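Notas para la charla - versión larga, la que llevo impresa

(Saludar. Beber agua antes, no durante.)

Hola a todos, gracias por quedaros después del café, que sé que el turno de las doce es traicionero. Vengo a hablaros de pintar casas. Bueno, de elegir el color con el que las pintamos, que es donde yo me he pegado los mayores batacazos de mi carrera.

Empiezo con una confesión. Mi primer encargo serio fue la escalera de un edificio en Nistor, cinco plantas, y escogí el color en la tienda, de pie, debajo de un fluorescente, en lo que tarda uno en aparcar en doble fila. Era un gris precioso. En la escalera quedó lila. Lila de habitación de bebé, en las cinco plantas, y los vecinos bajando a la calle a preguntarme si eso era la imprimación.

(Pausa. Si se ríen, contar lo de la señora del tercero. Si no, seguir.)

La carta de colores que uso desde entonces es la de Gorkanari, que tiene 322 tonos, y os digo ya que conozco bien una docena. Los demás los miro con respeto. Cuando trabajaba con Hashini Abeysekara en el estudio de Porodau, ella me obligaba a sacar la muestra de la carta, recortarla y pasearla por la casa del cliente durante un día entero. Por la mañana junto a la ventana, a mediodía en el pasillo, por la noche con la lámpara que usan de verdad, la del salón, la amarillenta. Yo pensaba que era una manía suya. Ahora lo hago yo y los ayudantes piensan que es una manía mía.

Y luego está lo de los vecinos de un color, que es la parte que más me gusta. Ningún color vive solo. Un verde azulado apagado al lado de una pared blanca parece casi negro; al lado de algo rosado, se despierta.

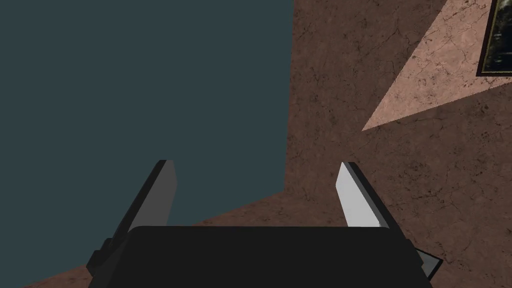
Por eso insisto tanto en que llevéis siempre encima un trozo del suelo. Una baldosa suelta, un recorte de tarima, lo que haya sobrado de la obra. La pared se puede repintar en una tarde, pero el suelo se queda, y todo lo que pongáis va a tener que entenderse con él. Joscha Lammers lleva en la furgoneta una caja de fruta llena de baldosas de clientes antiguos, pesa como un muerto, y le he visto resolver en un minuto discusiones que venían de semanas.

(Aquí enseñar la caja, si Joscha se ha acordado de traerla.)

Os cuento el caso de Brusard, que es el que me piden siempre. Una biblioteca pequeña, orientada al norte, y la directora quería un amarillo alegre. Yo también lo quería! Pintamos un cuadrado de prueba en abril, con un sol estupendo, y nos fuimos todos encantados a comer. Cuando volví el 1 de noviembre, con la sala ya terminada, aquello era mostaza. Mostaza de bote, un poco verdosa. Nikola Ristić, que había puesto las estanterías, me miró y me dijo: "Bueno, combina con el otoño". Repintar costó 2492 euros, y los puse yo, así que la cifra se me ha quedado grabada.

Qué hago ahora distinto:

Pinto la prueba grande, de un metro de lado como mínimo, y en dos paredes que no reciban la misma luz.

Dejo un margen blanco entre la prueba y el color viejo - si se tocan, el viejo os engaña.

Apunto la referencia detrás de la puerta, a lápiz. El número 183 de la carta, por ejemplo, lo he tenido que buscar a ojo en tres casas distintas por no haberlo apuntado.

Y espero. Esto le cuesta mucho al cliente y a mí también, pero una noche de por medio cambia bastantes opiniones.

(Mirar el reloj. Si voy mal de tiempo, saltarme los techos.)

Sobre los techos, rápido: no tienen por qué ser blancos. En un dormitorio bajito, el mismo color de la pared con un poco de blanco añadido funciona de maravilla, se borra la línea del encuentro y la habitación respira. Probadlo primero en vuestra casa, que ahí protestan menos.

Me quedan las preguntas. Borislav Papadopoulos tiene el micro, levantad la mano y os lo acerca. Y las cartas que hay en la mesa de la entrada os las podéis llevar, menos la que está llena de café, que es la mía.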